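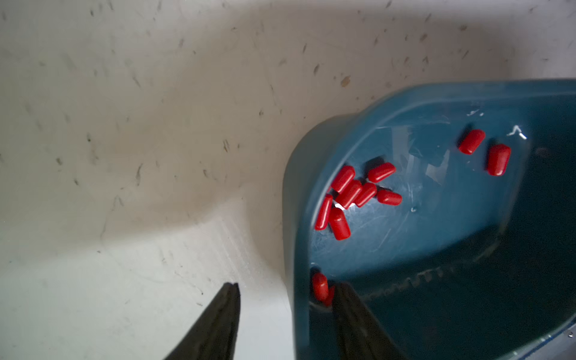
Wrist view, red pieces in the teal bin, fingers open

Ticket: Judia recorder drops wrist frames partway through an episode
Site: Gernstead bench
Opened by: Mared Lewis
Status: open

Hi all, me again, sorry! We're trying to get to 2,000 episodes of the red piece sorting task by the end of September and Judia has started chucking out good ones. The arms move fine, the person on the leader arms does a lovely clean pick, then at save time I get "wrist stream incomplete" and the whole episode goes in the reject folder. Out of the last 60 I recorded, 11 went that way. I've opened a heap of them by hand and the joint data is all there, it's only the wrist pictures that have a hole in them.

What I've tried so far (in no sensible order):

Restarted Judia. No change.

Restarted the whole computer, had a cuppa, tried again. First few episodes saved and I got my hopes up, then it was back to the same behaviour.

Swapped the two wrist camera leads over at the hub. The hole stayed with the port and didn't follow the camera, so I don't reckon it's the camera itself.

Turned off the live preview. Maybe slightly better? I wouldn't bet on it.

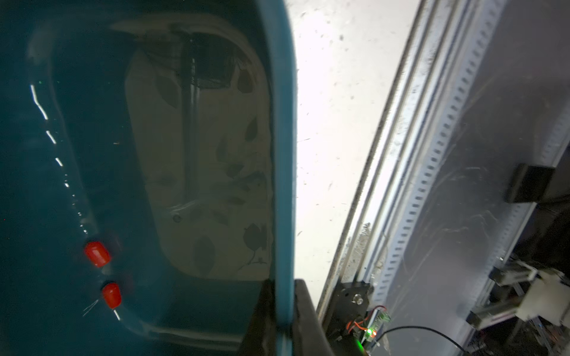 Power was the next thing I went after, as Margareta Manole had a brownout on the Harries bench last winter that gave her the same error. I pulled up the last good frame before a gap and went looking for anything on the bench that might have lost its supply. The little circuit board beside the bracket on the rail has its green LED lit, so at that moment at least it was getting power. Doesn't rule out a dip a split second later, I know. I put the meter on the hub supply as well and it sat steady the whole time I watched, but of course no episode failed while I was watching. Typical.

Something else I noticed while scrubbing through: the gaps mostly turn up when both arms are working at once. Single arm episodes, one gripper over the bin and the other parked, nearly all save. As soon as the second gripper comes in to grab a piece off the tabletop, that's when I lose frames. Could be bandwidth, could be the lead getting tugged at full reach. I honestly can't separate those two from the logs, so if anyone knows where Judia writes its per-port counters please tell me the colour of the rock to look under. 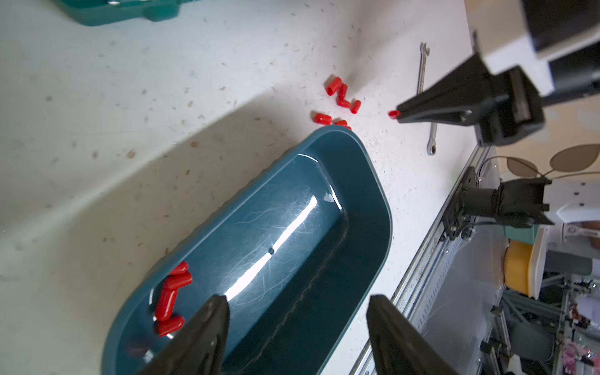
Update, 4:40 pm

Margareta rang back and had me move one wrist camera to the other hub, so they're no longer sharing. Recorded 8 two-arm episodes and all of them saved. Very pleased, but it's a small batch and I've been fooled already today.

Still to do: strain relief on the lead, which I'm adding anyway. Rerun a full set tomorrow morning with the preview back on. Send the rejected episodes to Gammont and ask if the trainer can use them with the gap trimmed out, because some of those picks were beauties and I'd hate to bin them.

Please leave this open till I've done the full set.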